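We use cookies to remember your screening reminders. Carry on browsing and we'll assume you're happy with that. Accept / Manage

Gallery walk-round before the November screening: Valente, three-channel video, back room

I did this one on my own at 4 pm with a torch and a flask of tea, so the comments run on a bit! Anju Bisht has the signed sheet. Anything marked NO needs sorting before we let people in.

1. Fire exit clear, inside and out: YES
Both doors open with one push. I moved a stack of folding chairs that had crept back into the corridor (again).

2. Emergency lights come on with the mains off: NO
The one over the left-hand screen stayed dark. I've logged it as job 1459 and rung Brayden MacPherson, who is bringing a new battery. Please don't tape anything over it this time, even if it does spoil the blacks.

3. Cables covered or off the floor: YES, just
The run from the Grorkus player to the middle projector is fine now. I'd still like a second strip of ramp by the bench, where people shuffle in while their eyes are adjusting.

4. Projectors secure, safety wires on: YES
Gave all three a good tug. The Vusent one is noisy but solid.

5. Sound level at the bench: YES
The train section in the second film is LOUD and I jumped, even though I've now seen it more times than the artist has. Warning notice is up at the door, and I've asked for bigger type.

6. Strobe and content notice: NO
It mentions the flicker but leaves out the stabbing in the last film. Anju is rewording it.

7. Room limit posted: YES
It's 50, seated and standing together. Have the clicker ready on opening night, please.

8. Extinguishers in date: YES
Tag 353 by the desk, and the other one behind the curtain. I'd move that one somewhere you can see it.

9. No naked flames, candles or incense: YES
Same rule for the talk and the drinks after.

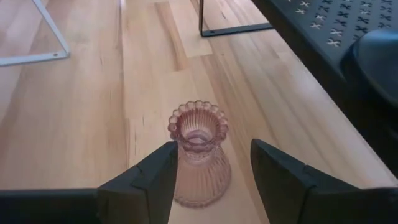
Item 9: pink glass candle holder, scalloped rim.

10. Bench fixings: YES
One bolt was loose, so I tightened it.

11. Staff know who calls time: NO
Half of us think it's Tovuveck's technician, and he thinks it's me. I'll bring it up at the briefing, and then I'll recheck 2 and 6 once Brayden's been.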